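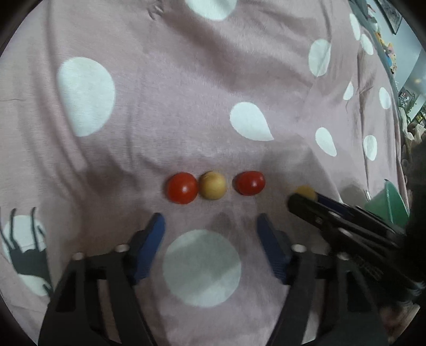

The memory verse planner is the part of Ullora that spreads short Bible verses over a school term, for use at home or in a children's group. Set it up after you have made your group list (section 5) and before you print any cards. Each verse is split into parts, and the child says one part at a time. Younger children find it easier to keep their place if they have something to touch as they speak. Four small balls in a row on a spotty blanket, red then yellow then red then yellow, will do for a verse in four parts. Buttons or bricks will do as well. Very small items are not suitable for children under three.

6.1 Making a new plan

1. Open Planner and choose New plan.
2. Type a name for the plan. The name is printed on every card, so keep it short.
3. Choose the Bible translation. This can't be changed once the first card has been printed.
4. Set the first and last weeks of the plan. Weeks marked as holidays in your group list are left out.
5. Choose the age band. The Under Sixes band gives one verse every two weeks. The other bands give one a week.
6. Press Save.

Note: plans made before April 2018 open as read-only. To edit one, choose Copy plan and work on the copy.

6.2 Choosing the verses

The verse library holds 808 verses, sorted by book and by theme (creation, thankfulness, kindness, prayer, the parables and so on).

1. Choose Add verse and pick a book or a theme.
2. Tap a verse to read it in full. A leaf beside the reference means it has a matching song in the Kiani songbook.
3. Tap Add. The verse goes into the next free week.
4. To move a verse, hold it and drag it to another week.
5. To type in a verse of your own, choose Own text. The limit is 370 characters including spaces.

Caution: Clear all removes every verse from the plan, including those already learnt. It can't be undone.

6.3 Splitting a verse into parts

1. Open the verse and choose Split.
2. Tap between two words to put in a break. Tap the break again to take it out.
3. Say the verse aloud with the breaks before saving. A part should be short enough to say in one breath.

A verse can have up to 6 parts. Two or three is enough for most children under six. The reference (book, chapter and verse) is always treated as a part of its own and doesn't count towards the limit.
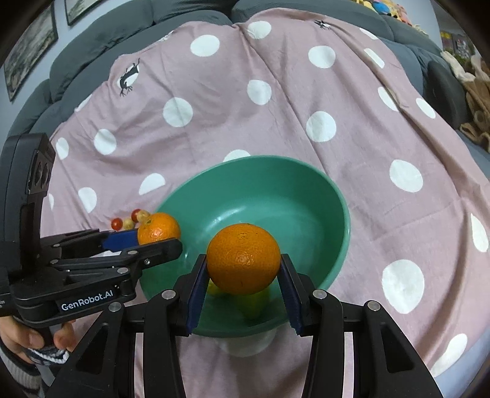

6.4 Printing the cards

1. Choose Print and select the weeks you want.
2. Load plain card or Grosico pre-cut sheets. For pre-cut sheets, set Margins to None.
3. Print one test page and hold it against a blank sheet.
4. If the text is out of line, adjust Offset by one step and print the test page again.

If the message "Font missing" appears, see the Curkthorpe help pages, article 1,918.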